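The woman who runs Luvik, a secondhand bookshop with 19 shelves and one chair, would like it known that the chair is for customers. She is sitting in it when I arrive and remains there for most of the afternoon.

"I wanted a quiet job," she says. "Then people started telling me about their books."

They bring them in by the boxful, mostly after clearing a relative's house, and mostly convinced that something in there will pay for a new kitchen. She has learned to let them finish. An old Bible is usually worth less than the petrol it took to get it to her, and encyclopaedias she will only accept from people who look as if they might cry.

"A man came in last May with a book he said was printed in 1527. It had a photograph of a tram in it."

Did she tell him?

"I showed him the tram. He said it was a very early one."

What sells, then? Cookery, local walks, anything with a murder and a vicar. Poetry goes to students, who read it standing up and put it back. She prices most things by the feel of them and the rest by how much she wants to keep them, and a few are marked at 200 pounds purely to be left alone. Somebody once paid it. She has not quite got over the loss.

Her own reading is less grand than I'd hoped. She has started the same long Russian novel four times and can describe its first 100 pages in detail. "Wonderful party scene," she says. "I assume it all goes wrong later."
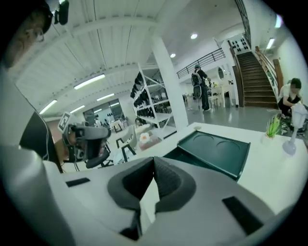

I ask whether she worries about people reading on their phones instead. She gives this a moment's thought, or is possibly listening to the kettle.

"They can't press a flower in one," she says. She finds plenty in the pages: bus tickets, shopping lists, once a rasher of bacon, flat as a bookmark and used as one. The tickets she keeps in a drawer. I didn't ask about the bacon.

Luvik is open most afternoons, and you are welcome to the chair if you can get it.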